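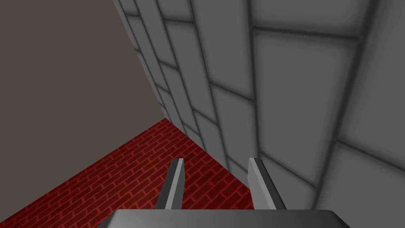

Fig. 1. Corner of a red brick floor with a paneled wall and a plain wall.

Building Finishes II
Handout 4: Interior brick floors and their edges
Notes by Wouter Smits, revised September

1. Scope
These notes cover fired clay pavers laid indoors on a concrete slab. Exterior paving on sand is treated in Handout 6. Stone and terrazzo are not covered.

2. Movement
Fired clay takes up moisture from the air after it leaves the kiln and grows slightly for years. The growth is fastest at the start and cannot be reversed by normal drying. Concrete does the opposite and shrinks as it dries. A brick floor bonded to a young slab is therefore under stress from both directions. If the floor is tight against stiff walls, the usual result is tenting: two rows lift off the bed and lean against each other.

Thermal movement is added to moisture movement. For the class problems, compute it as

dL = a x L x dT

where a is the coefficient of thermal expansion, L is the length of the run and dT is the change in temperature. Use the value of a given with each problem. Keep the units consistent – most of the lost marks last term came from mixing inches and feet.

3. Perimeter joints
The floor stops short of every wall, column and fixed curb. The gap goes through the full thickness of the paver and the mortar bed. It is filled with a compressible backer and closed with a flexible sealant. Mortar droppings must be cleaned out before the backer goes in, as one hard lump can carry the whole load of a row.

A baseboard may cover the joint if it is fixed to the wall only. Wall panels should end above the finished floor level, and the sealant should not be bonded to the bottom of the panel.

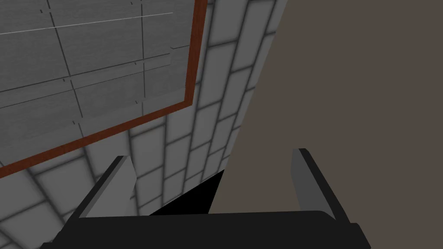

Fig. 2. Shadow where a wall meets the lower edge of a brown surface.

4. Corners
Set out from the center of the room and let the cuts fall at the edges. Check the corner for square before choosing the bond. In an out-of-square corner, running bond hides the taper better than stack bond. Cut pieces smaller than half a paver tend to work loose – shift the layout to avoid them.

5. Worked case: Brendside reading room
Area of floor: 287 square feet
Pavers ordered: 1,300
Test panel: 13 pavers, laid dry

Hamisi Barasa's survey found no perimeter joint on the north side. The floor had tented along that wall. The repair removed the edge course, cut the bed back to the slab and formed a new joint with backer and sealant. The remaining field was sound and was left in place.
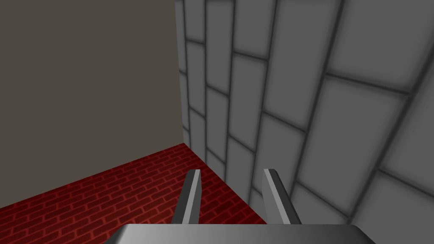

Can the perimeter joint be filled with the same mortar used between the pavers?
Mortar is too stiff for that position. It would pass the movement of the floor straight to the wall, so a compressible backer and a flexible sealant are used instead.

6. For next session
Read the notes on bedding mortars. Bring the joint layout for your own plan at a scale that shows each paver. Rocío Espinoza will collect the problem sets at the start.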